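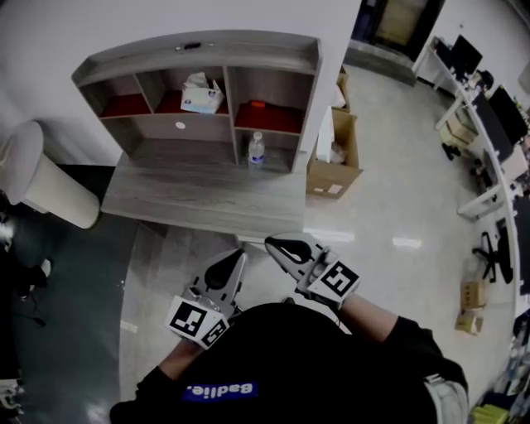 Sze-wing Fu wrote:
> I've had two goes at the overnight dough from the June newsletter and both
> times it spread out like a pancake as soon as I tipped it from the bowl.
> Tastes lovely, looks like a doormat. I'm using the strong white from
> Flornadel and my kitchen is quite warm in the evenings. Should I be adding
> more flour? Or is it just a wet dough and I have to live with it?

Previous message | Next message | By thread | By date | Reply to list

Hello Sze-wing, and hello everyone,

Oh, please don't add more flour yet! I had exactly the same trouble all last summer and I'm fairly sure it's the warmth. The newsletter recipe was written by somebody with a cold larder (lucky them), and twelve hours on the worktop in August is a very different thing from twelve hours in March. By morning the dough has gone past its best and there's no strength left in it, so out it flops.

What I do now is mix it at about teatime, give it three or four folds over the evening, and then put the whole bowl in the fridge before bed. Wet your hand, take hold of one side, pull it up as far as it wants to go and lay it over the top. Turn the bowl and do the same again until you're back where you started. Then leave it alone for 30 minutes and have another go. The change between the first fold and the third is wonderful, it goes from porridge to something you could bounce!

In the morning I tip it out cold, shape it, and let it sit for 45 minutes while the oven gets properly hot. Cold dough is so much easier to shape, by the way. If you've only ever handled it warm you're in for a treat.

On the flour: Flornadel is what I used until last year and it made perfectly good bread, so I wouldn't blame it. It does seem to drink a little less water than the Prerkico I buy now. If the fridge doesn't sort you out, hold back a couple of spoonfuls of water next time and see how it feels. Change one thing at a time though, or you'll never know which one did it (ask me how I know).

One more thought, do you have a lidded pot? Mine is an old enamel one with a chip in the rim, and even a rather slack loaf comes up nicely in it as it has nowhere to go but up. Lid on for the first half hour, then off until it's as dark as you dare. I like mine very dark.

Do write back and say how the next one goes. And if anybody has tried this with part rye I'd love to hear, I've got a bag open and I'm itching to use it.

Happy baking,
Hoi-yan Chou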